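Two Hand-Held Grippers and a Shared Bench: Jinfeng Qin on the Diver Build

Jinfeng Qin builds hand-held grippers in the evenings at Orketti, a shared workshop where he rents a bench and a strip of carpet. The current pair is called Diver. An operator straps one gripper to each hand, does a task, and the record is used later to train an arm to do the same task. We spoke on a Tuesday, mostly over a box of spare linkages.

The first Diver was a single unit, and Qin does not miss it. "One hand gets you pick and place. I wanted handing over, holding and wiping, and all of those need two." The second unit meant a second set of straps, a second cable and a timing problem. The two sides ran on separate clocks and drifted apart by 20 milliseconds over a long session. He fixed this by feeding both from one trigger board, which he calls Oda. "I should have started there. I spent a month correcting it in software first."

Position comes from the marker plates, white triangles printed with small black squares. Qin cut the first ones too small. When the wrist turned, the tracker lost them and guessed. The larger plates hold up better, though they catch on sleeves.

"The angle matters more than the size," he said. "The two plates point different ways on purpose. If they sit parallel, then at some point in the reach one covers the other, and you lose both hands at the same moment."

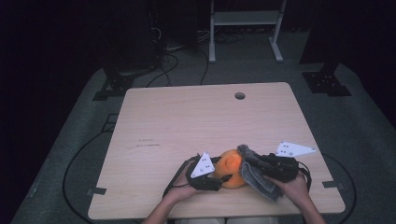

Soft things are where he spends most of his time now. A rigid block tells him very little, he said, since any grip that closes will hold it. Cloth folds over the fingers and hides the contact point, and round objects roll when the pressure is uneven. "I want the awkward cases in the set early – otherwise the arm learns that everything is a block."

The set stands at 3919 recordings. Qin threw out 826 others, most of them for tracking dropouts and a few for a strap that had worked loose. He checks each one by hand at double speed and keeps a text file of reasons.

Cables remain the weak point. He tried a wireless link from Hodis and took it off again after a week. "It was fine at the bench. With other machines running in the shop, it dropped packets. A cable is ugly, but I know what it does." The cost is drag on the wrist, which shows up in the force readings as a small constant pull. He subtracts it at the start of each session with the hands held still for 100 samples.

The next revision gets a lighter strap mount and a connector that releases when somebody steps on the cable. The drawings are done. He is waiting on the connectors, and has been since October.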